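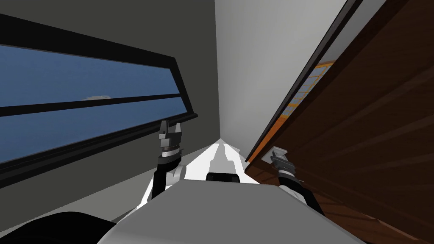 Filed under: Short Fiction, Machines
Reading time: 2 min

The door task had been running since lunch. By four she had 400 attempts in the folder and no reason to go home.

The method was simple enough to fit on the whiteboard. Put the robot in a rendered room, start it in a different spot each time, and let it learn the door from its own mistakes. The supervisor at Wendstead had called it cheap and patient, and meant both as praise. The older way was to write down every movement by hand, and she had done that for two years at Vurnlow. She didn't miss it.

She opened another attempt and stepped through it slowly, one tap of the key at a time.

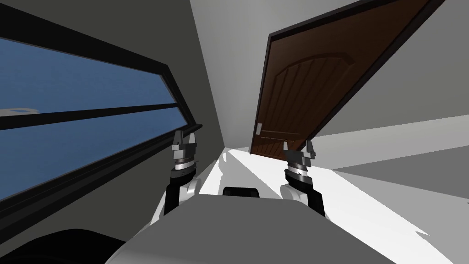

The trouble was the tilt. In April they had started tipping the robot's view, a bit more each week, to see whether the policy would cope with a head that wasn't level. Priltwood, who paid for the work, wanted a machine that could ride in the back of a ute and still do its job on a slope. The numbers had dropped and then come back. They were better now than they had been with the view straight, and she couldn't say why.

"It's learned the room," said the student at the next desk. "It isn't looking at the door at all."

"Then change the room."

"I did. Attempt 413 onward. It'll be the same, you watch."

She made tea and let it run. The Varghese building was quiet by then, only the fans going. When she came back the counter said 712, and she picked a stretch from the afternoon to look at again.
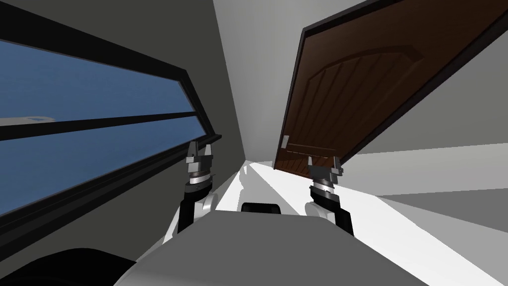 She had a theory about the left arm. It wasn't needed for the door, and no part of the score depended on it, so in principle it could go anywhere. She would have guessed it would wave about, or hang. In the still on her screen it was up by the end of the window frame, fingers open on nothing, while the right one waited just under the low corner of the door. She looked at the pair of them for a while. Her father used to stand like that on the boat, one hand near the rail — never on it.

She blocked the left arm's joints in the settings and queued a fresh batch. If the score held, the arm was noise and she could stop thinking about it. If it fell, there was a paper in it, and a good deal more work.

"You're staying?" the student asked, with his coat on.

"For the first few."

He left his desk lamp on for her. The first attempt loaded, the grey walls and the blue outside, and she pulled her chair in and pressed the key.

© Short Fiction pages. All stories remain the property of their authors.
Contact | Back to top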